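**Butcher block or shelf for everyday food?**

**gutow743** – Sep 11, 2024
Sorting out the pantry. Snack bags, packets, jars and a ladle are on the wood table for now. The chili onion seasoning and the Roast Beef ramen get used most, so I want those easy to reach.
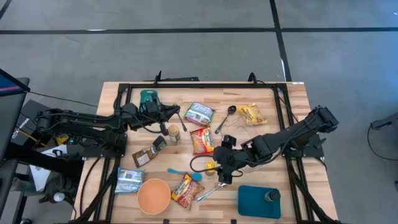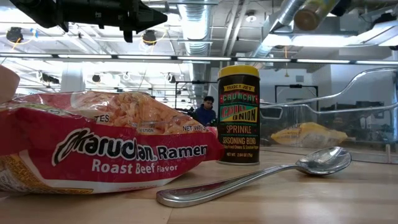
Do the small jars belong with the ramen or with the spices?

**Lirico**
With the ramen, if that is what you sprinkle it on. I keep 2 jars in the noodle bin and the rest in the spice drawer.

**ziner_40**
I disagree. Spices go in one spot. Split them up and you end up buying doubles.

**Lirico**
Hasn't happened to me in five years. A topping is not a cooking spice.

**Duangkaew**
Depends on how deep the bin is. Short jars get buried under snack bags. I stand the bags on end with a clip and put jars in front.

**ziner_40**
Fine, but the ladle still goes in a crock by the stove.

**Lucinda Nguyen-Tran**
Agree on the ladle. For the noodles I would use an open bin – no lid to lift.

**gutow743**
Going with an open bin, seasoning in front. The ladle moves to the stove.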